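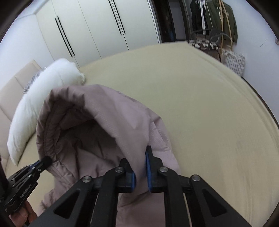
How many demonstrations does it take before a policy can fold a padded jacket?

More than we told you in the proposal. Our working answer is 426 usable ones for a fold that holds together at the end, and we expect to need closer to 500 once hoods are counted properly, which in the proposal they were not.

Progress report to the Vilela Fund
Project: Soft goods handling from hand-held demonstrations
Prepared by Thiện Lại, Nerstead
June 2, 2023

Where we are

The proposal promised a folding policy for three garment classes: flat (tea towels, pillowcases), shaped (shirts, trousers) and padded (jackets, vests). Flat is done. Shaped is done if you are a generous person. Padded is where the money has been going, and most of this report is about it.

All training data is still collected with paired hand-held grippers, one in each hand, with no robot in the room. We record in people's homes, mostly on beds, as the proposal said we would. The two arms at the Felton lab see a garment only at test time. This remains the cheapest part of the method and the part I would defend hardest if you wanted to cut something.

What we changed

The original protocol asked the demonstrator to spread the garment flat, fold the sleeves in, then fold up from the hem. It is a lovely protocol for shirts. A padded jacket spread flat does not stay flat. The sleeves come back up, slowly, like bread. The early policies learned this faithfully and would fold a sleeve, watch it rise, and fold it again. One test run at Felton did this until I stopped it, and I will admit I let it go on longer than was scientifically necessary.

We now begin with a lift. One gripper takes a pinch near the collar or hood and raises the jacket so the lower part hangs; the other gripper comes in afterwards to take the side. The weight of the jacket does some of the straightening for us, and the hem lands in a more predictable place when it goes back down. The folding steps after that are unchanged.

The second change is to the pinch itself. Demonstrators used to grab as much fabric as the fingertips would close on, because that is what a sensible person does with a jacket. On the arms, a fat pinch of quilting springs the fingers open slightly and the grip creeps. We now ask for a narrow fold of fabric, taken across a seam where one is handy. Demonstrators find this fussy. They are right, but the arms drop fewer jackets.

Results

We compared the old protocol and the new one on jackets the policy had not seen in training. I have put the full tables in the annex and will stick to the short version.

With the old protocol, adding demonstrations stopped helping early. We had collected 400 before anyone was willing to say so out loud, me included. The policy got smoother and more confident without getting any better at folding, a career path I recognise from elsewhere.

With the lift-first protocol and 426 demonstrations, the policy finishes most jackets in a shape that a reasonable person would put on a shelf. The failures are now mostly of one kind, the hood. When the hood opens up during the lift, it hides the far shoulder from the gripper camera, and the second gripper goes looking for an edge that it can't see. Sometimes it takes the lining instead. The lining is slippery and the seams look a good deal like an outer edge from close up, so I have some sympathy.

We tried two fixes. The first was to fold the hood inward before anything else. It works, but adds a step that the policy sometimes performs on jackets with no hood, with great care. The second was to record extra demonstrations that start from a bad hood position and recover from it. That one looks better and is where the next batch is going.

What did not work

Mixing the garment classes. The proposal argued that shirts would teach the policy something about jackets. They did: they taught it that a sleeve stays where you put it. Training on all three classes together made padded results worse and left the other two about where they were. We have gone back to separate policies, with a shared vision encoder, and I withdraw the paragraph in the proposal that used the word "synergy".

Synthetic padding. Zernuscombe lent us their cloth simulator for the season, and it is very good at cloth. A quilted jacket is cloth with air inside it, and we could not get the air to behave. Simulated jackets either lay dead or inflated. We stopped in April and returned the licence, so that line of the budget is underspent and I would like to talk about where it goes.

Problems with collection

Lighting in homes varies more than in the pilot, which was done in one home with one very good window. Pale bedding against a pale jacket is still hard for the pose tracking, and we throw out a fair number of recordings for that reason alone. Darker bedding would help, but we said we would use rooms as we find them and I'd like to keep to it — the results mean more that way.

The grippers are holding up. The fingertip pads wear and get swapped. Wrists wear as well, and those we can't swap, so we have shortened the sessions. Collection is slower as a result and the schedule in the annex has been moved to suit.

Next period

Collect the hood recovery set and bring the padded total up to 500. Retest at Felton on the same unseen jackets, plus a few that belong to people who dislike the project. Write up the lift-first comparison for submission, with the failed mixing experiment included, as it may save another group a winter.

We are asking for no additional money. We are asking to move the unspent simulator funds into demonstrator hours, and for a decision by the end of June if that can be managed. The request form is attached, in the format you asked for last time, after I used the other one.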